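**Re: Service charge consultation, Starthorpe Court: replacement of the entrance lintels**

**N. Paracha** (moderator)
Residents are reminded that observations on the Section 20 notice must reach the managing agent in writing before the end of March. Comments posted in this thread do not count as formal observations. Please keep contributions to the subject of the works and their cost.

**zofia_kolodziej**
I have read the notice twice and I remain unclear on one point. The schedule allows 3,000 pounds for each entrance, and there are 4 entrances. The reserve fund statement issued last year gave a much lower allowance for the same item. Could the agent confirm which document takes precedence?

**MA Baidoo**
The notice takes precedence. The reserve fund statement was a forecast and was described as such on its second page. I would add that the earlier allowance covered repainting only. The present proposal is for new steel, with making good to the brickwork on either side.

I do not agree that the matter can be put off for another year. The surveyor's report recommends replacement at entrances B and C without delay, and a single contract for the whole block would avoid paying for scaffolding twice.

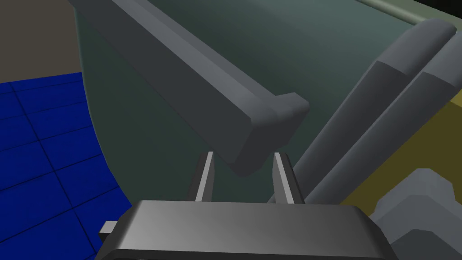
Mirjana Karagiannis wrote that she could not support the proposal in its present form, as only two of the entrances had been found defective and leaseholders at A and D were being asked to pay for work that the report did not call for.

**MA Baidoo**
With respect, the lease makes no distinction between entrances. Clause 82 treats the structure as a whole, and every leaseholder contributes in the stated proportion.

**M. Karagiannis**
I accept the reading of the lease. My objection is to the extent of the work. A cost must be reasonably incurred whatever the proportions are.

**zofia_kolodziej**
Prasell quoted 900 pounds less per entrance than the preferred contractor. Was that tender rejected, and on what grounds?

**N. Paracha** (moderator)
The Prasell tender excluded making good. Both tenders may be inspected at the agent's office by appointment, from 10 am. I have asked for a separate price for B and C alone and will post it when it is received.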